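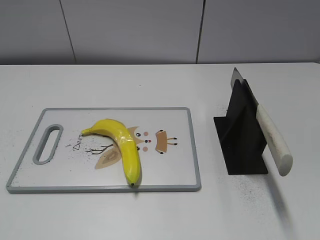 Subject: Re: [kitchen-list] Smell in plastic boards after onions

Armindo Cunha wrote:
> Mine still smells of onion after two runs through the
> dishwasher. Is it worth trying bleach, or do I just buy
> another one? The old thread on this had 18 answers and
> no two of them agreed.

Skip the second dishwasher run. Heat doesn't do much for onion, and thin boards can warp on the bottom rack. I rub the face with coarse salt and half a lemon, leave it five minutes, then rinse with cold water. If that fails I make a paste of baking soda and water and let it sit overnight.
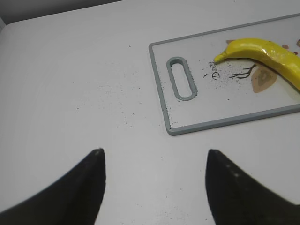
Plastic board with a raised gray rim and a handle slot.

Bleach is fine if you keep it weak and rinse well. Never mix it with the lemon or with vinegar. I keep it for after raw chicken and use the salt for everything else.

The other thing is knife marks. Once a board is scored deep enough to catch a fingernail, the smell lives down in the cuts and no paste will get it out.

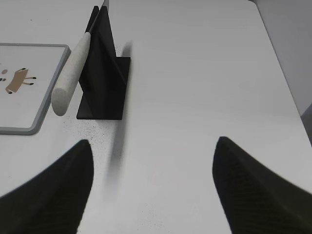
At that point I move the board to the garage for potting plants and buy another. Mine came from Savolainen in Priltstead, who had them by the register in February.

I asked at the shop if sanding was worth the trouble — a few people here swear by it — and the answer was

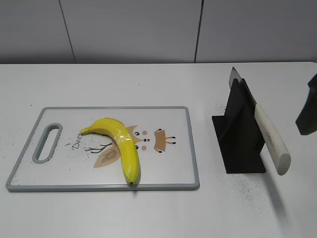 only on thick boards, and never with anything coarse, or you end up with more grooves than you started with. I haven't tried it myself.

For storage, stand it on edge until it's dry on both sides.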